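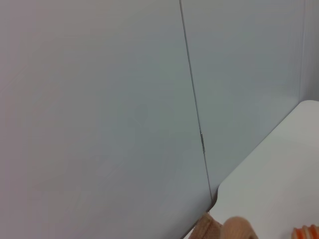

Do the panels have to be screwed to the table?
They can stand without screws as long as the tabletop is level and each panel is joined to its neighbor. I only screw mine down when the table is going to be moved.

Part 5: Putting up the gray panels

This is the part of the Enden guide people write to me about most, so I've rewritten it from scratch (thank you, Idalina Neves, for marking up the old one in red pen!). I'm assuming you've finished Part 4 and you have a white tabletop with its legs on, standing where you want it to stay. If you're still deciding where it goes, stop and decide. Dragging it later with the panels up is no fun at all.

You'll need the panels, the joining clips from the small bag, a level, a pencil, a soft cloth and a second pair of hands. I used the Pistov clips. The Falcão ones fit too, but they're stiffer and my thumbs complained for the rest of the evening.

1. Wipe the tabletop and the bottom edge of every panel. One crumb of sawdust is enough to tip a panel and open up the seam at the top.

2. Check the table with the level, front to back and then side to side. Adjust the feet now.

3. Draw a light pencil line where the panels will stand. Keep it faint, it's a white top and you'll be rubbing it out later.

4. Stand the first panel on the line, matte side facing in, and have your helper hold it. Don't lean it on the room wall.

5. Bring the second panel up to it until the edges touch. Look down the joint from above. What you want is one thin dark line, the same width from top to bottom. If it's wider at the top, go back to step 2.

6. Press a clip into the joint at middle height first, then do the others. I used to start at the bottom and the top always wandered off on me.

7. Turn the corner with the last panel. It goes on the same way, only the clip sits at a right angle, and you may need to wiggle it (gently) before it seats.

Note: A little sliver of metal showing in a seam is normal with these clips. If it bothers you, touch it up with matte gray paint on a toothpick, and practice on a spare clip first.

Note: The panels can look like slightly different grays once they're up, with one side of a seam cooler or lighter than the other. Before you send one back, swap them around and look again. When I did that with mine, the shade stayed with the spot and didn't follow the panel, so it was just the light in my room.

Caution: Never lift a panel by its clip. The clip will pop out and the panel will land on your foot. Ask me how I know.

Caution: No glossy cleaners on the matte side. I tried Zedar polish on a corner and got a shiny patch that I still see every time I sit down. A barely damp cloth does the job, then a dry one.

Leave everything overnight before you hang anything from the top edge. In the morning, press each clip once more with your thumb and rub out the pencil line. Lamps are in Part 7.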